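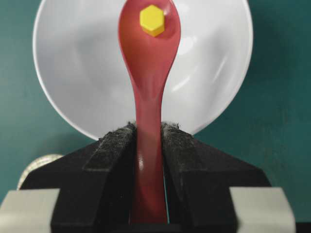 Himau spoon set, data card

Version: 2
Date: December 18, 2019
Built at: Rodon shared workshop
Licence: free for non-commercial use, with credit to Himau

Summary

155 recorded runs of a home-built two-arm bench robot working with a plastic spoon, a white bowl and small light objects. The set was made to test whether cheap printed grippers could be controlled well enough for spooning. It covers a single bench and a single pair of arms.

Hardware

The arms follow the Vekerine plans, with the wrist plates redrawn to take longer screws. Parts were printed in black over the course of June. The grippers take interchangeable fingers, and the spoon is held by the handle throughout a spooning run.
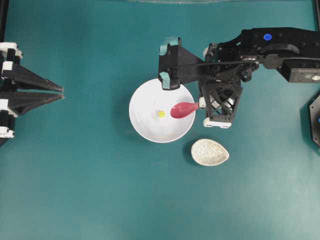
The tabletop is teal. Earlier tests on bare board gave poor separation between the arms and the background, and those runs have been left out. Bowl position was varied by hand between runs and was not measured.

Contents

runs/ — one folder per run, with video and joint angles
calib/ — calibration files, redone after every finger change
notes.txt — free-text remarks, incomplete before run 18

Joint angles are in degrees. Video and joint logs share one clock, but the logs start slightly earlier and should be trimmed before use.

Known problems

Handle slip is the main fault. The spoon can rotate in the grip when its bowl touches the dish, and the joint log does not record this.
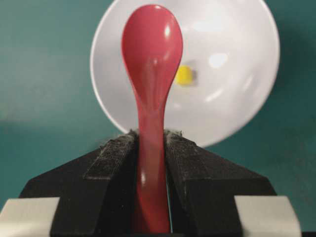

Mabuza wrote after version 1 that slip ought to be labelled in each run, and that a plain yes or no would be enough to train on. Labels of that kind are now in slip.csv. They were made by eye from the video and should be treated as approximate.

Cable drag affects the wrist at full reach. Cable routing was changed once, at run 18; do not mix runs from either side of it when fitting a joint model.

Other objects

A smaller group of runs uses cubes gripped directly, without the spoon. These are stored under runs/cube and have no slip labels. 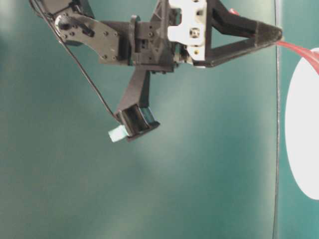
Gripper with light teal cube.

Changes in version 2

Slip labels added. Two damaged video files replaced. Folder names are now lower case — old scripts will need editing.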